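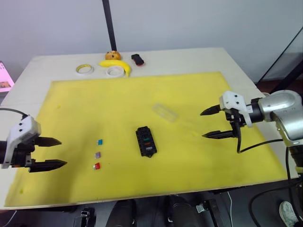 Cremilda Rocha
Dye bench, Istcombe workshop

Jun 12, 2022

Woad vat number two is alive! Lifted the lid first thing and there was a proper coppery skin with blue bubbles sitting on it, and the liquor underneath had gone that murky yellow-green I've been chasing since January. I did a small dance.

Notes while I remember them. The vat went in with the Dorivberg leaf powder, which is coarser than what we had before and needs a longer soak. Sota Takagi told me to grind it again with a bit of warm water until it felt like mud, and he was right, it's so much smoother (thank you Sota, I owe you a skein). Held it at 32 overnight under the old quilt. It dropped a little before dawn, so next time I'll wrap the base as well.

First dips were on the Hlongwane wool, scoured and wetted out. 12 minutes under, squeeze below the surface, up into the air. The colour change never gets old: it comes up green as a pear and then the blue just walks across it while you stand there. Two dips gave a soft sky blue, and four gave something close to good denim. I did a fifth on one skein out of pure greed and I love it, though it's rubbing off on my hands a bit and will need a longer rinse.

The linen was less happy. Patchy along the fold, probably my fault for cramming it in. I'll try the next piece opened right out and weighted at the bottom.

Batch 2275 is the labelled set, drying on the line out the back. Please leave it there, even if it looks like rain!

Still to do:
Feed the vat a spoonful of bran and check the smell in the morning
Rinse the dark skein again with a drop of vinegar
Dip the Terno cotton samples, 90 grams, same timing as the wool
Ask Sota whether he still has his lightfast cards from the weld trials, because a weld overdye on the sky blue could give us a gorgeous green

Gloves are on the hook by the sink. The left one leaks.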